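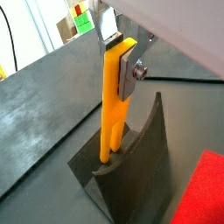 Yellow part over a dark gray holder.

Fovum Chair and Stool Options, README

Fovum is a table of seating products and the options they can be ordered in. One row is one orderable combination: a chair or stool, a base, a base finish, a seat material and a seat color. The current release has 2,118 rows. It was typed up from printed price lists and spec sheets, then checked against the makers' own option charts where those exist.

Files

options.csv - the main table, one row per combination
models.csv - one row per model, with dimensions and weight
colors.csv - color names as printed, with our grouped name next to each
changes.txt - what was added, fixed or dropped

All files are UTF-8 with commas as separators. Fields that contain a comma are quoted. Empty means the source did not say. It does not mean "none"; where a source says an option is not offered, the field reads no.

Columns in options.csv

model_id: joins to models.csv
maker: Judov, Brarkonach or Sandoval
base: four-leg, sled, swivel, pedestal
base_finish: name as printed
seat_material: name as printed
seat_color: name as printed
arms: yes, no or empty
glides: felt, plastic or empty
outdoor: yes only if the source says so in words

Widths, depths and heights in models.csv are in millimeters, taken from the source without rounding. Judov gives seat height with the cushion on and Brarkonach gives it with the cushion off. We kept both as printed and added a column, height_basis, so you can tell which is which. Please don't compare seat heights between the two without looking at it. The lowest seat height in the table is 300, on a Brarkonach child's stool. 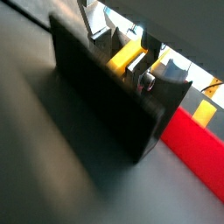
Color grouping is the part of this table that needs the most care. Makers name the same paint differently, and one name can cover two paints in different years. We grouped by the printed name and the maker's own chart, never by looking at photos. The matte dark-gray tabletop here shows the problem well enough: where soft light falls toward the left it goes to a paler gray-beige, and a person sorting by eye could easily put the two ends in separate groups. So grouped_color in colors.csv has a gray group and a beige group, and a finish goes into one of them by its name and chart position only. If the chart and the name disagree, the chart wins and the note field says so.

Black is its own group and takes in anything called black, jet or ink. Anthracite went under gray after some back and forth. Clear lacquer on wood is not treated as a color and has its own value, clear.

Known problems

Brarkonach sled bases with the older glides are listed twice in some cases, once under each glide type, even though the part can't be ordered separately anymore. We left them in until the May list can be checked.

Fabric grades are not included. There was an early try at it, but the grades move between price lists and the column was out of date before it was finished.

The Sandoval rows have 6 swivel models with no weight. The spec sheets leave the line blank.

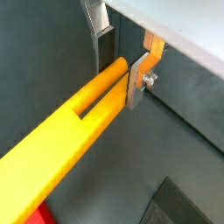 Sandoval wrote back that the stacking column in the first release was wrong for its upholstered chairs, and asked that it be left empty unless the sheet gives a number. The column now works that way. They also pointed out that their yellow shell and their yellow powder coat are separate colors with separate codes, and that buyers who order them together expecting a match are often unhappy. Both are still in the yellow group, but the printed names have been corrected so the codes can be told apart.

Prices

There are none. Please don't ask for them to be added.

Using the table

For a plain list of chairs, use models.csv alone. Joining it to options.csv gives one line per combination, and a single Judov side chair comes out at 400 lines - fine for a filter page, too long to print.

Corrections

Send the model_id, the column, the value you think is right and the page of the source it comes from. Corrections without a source are kept in changes.txt as open and are not applied.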